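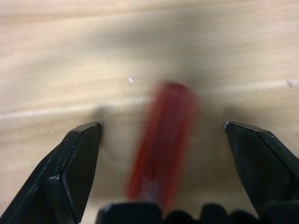
Pegboard people, I need your help please! We've got a craft bench that gets used by pretty much everyone in the house and I'm trying to get it to the point where things go back where they came from. I've bought hooks, I've bought cups, I've had a good go with both, and it still ends up as a mess by the weekend. I'm fond of the top itself, which is a light wood with lovely soft stripes of grain in it (it goes almost white where the light hits it), and it has got a bit of wear to the finish but I don't mind that. What I do mind is not being able to see it because of all the stuff we put down and never hang up.

The board behind is a grey one with small holes, in panels stacked one on top of the other. I think it's a Zaltik, but it came with the bench second hand so don't hold me to that. There's a bright turquoise bin up in the top right corner, then a row of hooks along the middle with a black cup, scissors and tape on them, and a fair few hooks with nothing on at all. So it isn't that we've run out of space!! It's more that the space seems to be in the wrong places, if that makes sense.
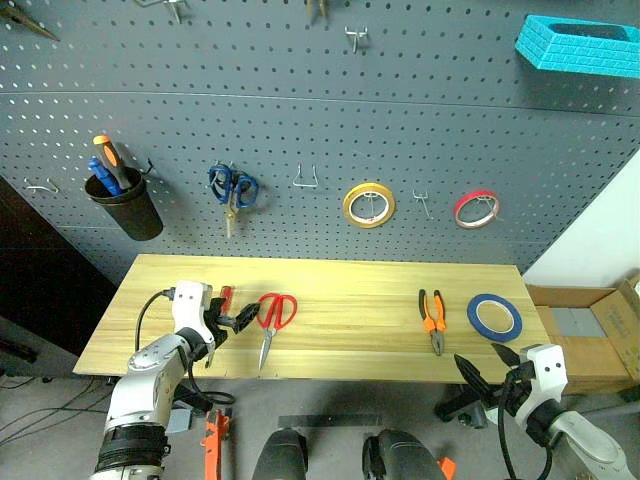 What I've tried already

First I tried having a hook for every single thing. This lasted a few days and then people started hanging two things on one hook, and then I'd move a hook to make room, and then nothing was where anyone remembered it.

Then I read that you should put everything in cups, so I went and looked at the Erkness ones, which come in a set of 11. Eleven! I'd have nothing but cups. I didn't buy them in the end.

Now I'm somewhere in the middle, with some things in the cup and some on hooks, and the scissors are what's really bugging me. The red pair fits nicely down in the black cup with the handles sticking up, and the blue pair hangs on a hook just next to it, and I can't decide which way is better. The cup is easier to drop them into but then there's less room for anything else. The orange and black pliers are fine on the board, nobody ever loses those. Also is there a trick to stop hooks lifting out when you grab something in a hurry? Every time I take scissors down I get the hook as well, and it drives me up the wall.
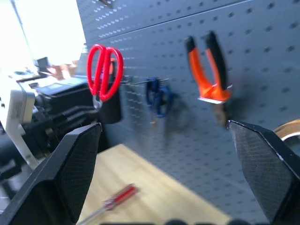
mudlark_sue
Scissors on hooks, every time, and keep the cup for long thin things like screwdrivers and pens. I had mine in a pot for years and I was forever pulling out three things to get at one. With a hook you can see them from across the room and you can see when they're missing too, and that did more for the tidying in our house than any amount of nagging.

For the hooks popping out, you want the little plastic clips that push into the hole underneath and hold the hook down. Mine are Raptis ones but any will do as long as they suit the size of your holes, so measure first. I didn't and had to send a bag back! If you can't get clips, a small blob of white tack behind the hook works nearly as well, though you'll be redoing it every so often.

I'd also take the empty hooks off, or at least move them all to one side. An empty hook is an invitation to hang any old thing on it. I keep my spares in a jam jar.

Oh and don't put anything heavy above head height. Learned that one with a mallet.

gluegun_and_go
just get drawers

greyhen
Bit harsh on the drawers front, although I do have drawers and they are full of things I've forgotten I own.

I agree about hooks for scissors. What I'd add is have a look at what you reach for most and put that on the side of your good hand. I'm left handed and my board was set up by someone who isn't, and I spent up to 90 seconds hunting for things that were right there but behind my elbow. Swapped it all over one wet afternoon in April and it's been much better.

Outlines drawn round the tools look smart but I wouldn't do it yet. Leave it a month until you've stopped shuffling things about, or you'll have ghosts of old scissors all over the board. Paper shapes stuck on with a bit of masking tape are good enough to be going on with.

And put the tape rolls together. If they're spread about, people look at the first one, decide it's the wrong colour and go off and buy another.

The original poster came back to add:

Thank you all so much, this is brilliant (even the drawers)! The tape thing made me laugh as we have bought far too much of it over the years. I like having yellow, blue and red side by side on their own pegs, and each peg goes right through the middle so they're easy to slide off.
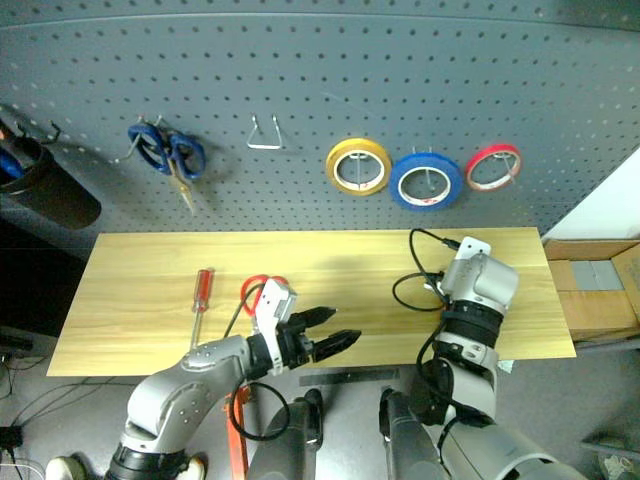 I've decided the scissors are going on hooks for good and the cup can have the screwdrivers, so that's that argument settled. I'm going to measure the holes tonight and order some clips. Does anyone know if the Skidura ones are any good? They're a bit cheaper than the Raptis but I can't find anyone who's used them on an older board. I'll take the spare hooks down as well, once I've found a jam jar that hasn't got buttons in it.

mudlark_sue
Not tried Skidura, sorry. Get the smallest bag and see if they grip before you do the whole row.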